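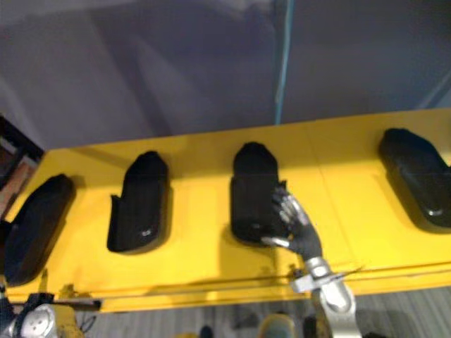
The Left Shoe

November 5, 2023

The old shoe factory at Undley had stopped making shoes before my mother was done paying for the car she used to drive there, and when they hired me it was to work in the very same building, up the same iron stairs, past the same time clock that had not told the time in years. She laughed for a good long while on the phone when I told her. "So what do they make there now?" she asked, and I said, well, Mom, they make examples.

That was the word everybody used. We made examples. A good day was 200 of them and a bad day was 110, and the company that bought them, Grollberg, had people somewhere across the ocean who fed them to a learning system the way you'd feed coal to a stove. What came out the other end was supposed to be a robot that could pick up a shoe in a way that looked like it had picked up shoes before. I never saw the other end. I only knew my end, and my end was a headset that pinched behind the ears, a pair of gloves with wires stitched along the fingers, and a robot we called Zirkik, after the name on the crate it came in. I'd move my hand and Zirkik would move its hand. I'd lean and it would lean. I saw what it saw, more or less, through the camera on its head, and after the first hour of a shift I'd forget which of us had the sore neck.

The shoes were black and plain and came in a cardboard box that had gone soft at the corners. You laid them out on the table, not too straight, because straight was no use to anybody, and then you picked one up with Zirkik's hand and set it down turned some other way, and you let go, and you pressed the pedal under your foot to say that was one. Then you did it again. If you dropped the shoe you pressed the other pedal, the stiff one, and that example went off into a separate pile for whatever they did with those.

I had been at it since March, and I was slow. I'm slow at most things, I don't mind saying so. My mother was quick, famously quick, she could stitch an upper while carrying on two conversations and eating a pear, and I think she was a little puzzled all her life by this child who took ten minutes to butter toast. The supervisor was puzzled too. She was a kind woman with a cough and a great many cardigans, and she would stand beside my chair with her tablet and say, "You're touching it before you pick it up. What's all that touching?"

And I'd say I didn't know, I was just getting hold of it.

But I did know, or I half knew. When I reached for a shoe I liked to lay the fingers along the side first and let them rest there a moment before I closed them, the way you'd put your hand on a horse so it knows you're there. It cost me a second or so every time, and a second or so every time is a lot of shoes by supper. The others on the shift swooped down and had the thing in the air before I'd finished arriving. They got their 200 and went out to smoke by the loading door, and I'd still be in my chair with my thumb out, saying hello to a shoe.

Well, along toward fall the supervisor came in one morning with a letter from Grollberg printed out on actual paper, which we took for a bad sign. They'd been sorting through our examples, it said, and they wanted to try a smaller set, only 60, done by one person, and they wanted them done slowly. They didn't say why, and they didn't say whose idea it was. They wanted the same hands from start to finish and they wanted them by the end of the week. The supervisor read it through out loud, and coughed, and folded it, and by the time she had it folded every person in the room had turned around in their chairs to look at me.

I was so nervous I couldn't eat my sandwich. It's one thing to be slow when you've been asked to hurry. That's just your nature getting the better of you, and people shake their heads and forgive it. Being slow on purpose, with a letter behind it, felt like being called up to sing. My first dozen that afternoon were terrible! I hovered. I fussed. I set a shoe down and then nudged it, and then nudged it back, until the supervisor said gently that perhaps I'd like to go home and start fresh in the morning, and I pressed the stiff pedal and took off the gloves and went.

I stopped at my mother's on the way. She was already not very well by then, though she'd have thrown something at you for mentioning it, and she was sitting at the kitchen table with the radio going. I told her about the letter and the 60 and how I'd gone all to pieces. She listened, and then she got up and went down the hall, and I heard her moving boxes, and she came back with a shoe. It was a man's shoe, black, a left one. She'd made it her last week at the factory, she said, and the orders had stopped before anyone got to the right.

"Show me," she said, and set it on the oilcloth.

So I reached out and put my fingers along its side, and waited, and picked it up.

"Oh, that," said my mother. "Sure. That's how you tell if the last is still in it."

I said I didn't know what she meant, and she was amazed that I didn't. She said that all day long she'd had shoes coming down the bench to her, some with the wooden form still inside and some without, and they looked exactly alike, and if you grabbed a heavy one as though it were a light one you'd hurt your wrist, and if you grabbed a light one as though it were heavy you'd throw it at the girl across from you. So you touched it first. You gave it a little lean with your fingers and it told you. She'd done it with everything, she supposed, after so many years. Milk cartons. Suitcases. She'd done it with me when I was small and pretending to be asleep in the car, to see whether I was going to help or whether I'd be dead weight all the way up the stairs.

"But you were fast," I said.

"I was fast at the rest of it," she said.

I thought about that all the way home, and a good part of the night, and in the morning I went up the iron stairs and put on the gloves and laid out the shoes on the yellow table, and I did the first one the way I'd always done it. Fingers along the side. A little lean. Then up and over and down, and let go, and the pedal. I didn't think about Grollberg. I thought about a bench with the shoes coming down it and a girl across from me who would rather not be hit. The supervisor stood there for the first several and then went off and left me to it, and later I noticed she'd put a cup of tea on the sill where I could reach it, though it had a skin on it by the time I did.

We sent the 60 off a day early. For a long time we didn't hear anything, and we went back to our 200, or in my case our 110, and the weather turned and they brought in the electric heaters, which smelled like dust burning. Then a man came from Kuzmenko, which was the firm that looked after the machines, to change a worn cable in one of the arms. He'd been over at the Grollberg place the week before, and he had seen their robot going, the one that had learned from all of us. He didn't have much to say about it. He was more interested in the cable. But while he was packing up his tools I asked him how it picked things up, and he had to stop and think.

"It sort of pats them," he said. He held out his hand over the lid of his toolbox to show me, and laid the fingers down along the edge, and waited. "Like that. And then it goes ahead."

I asked if I could use the phone in the office. It was the middle of the shift, and the supervisor looked at the clock on her tablet and then at me, and coughed, and told me to shut the door behind me so the heat wouldn't get out. My mother took a long time to answer. I could hear the radio when she did, and I asked her to turn it down a minute, because I had something to tell her, and I was going to tell it from the beginning.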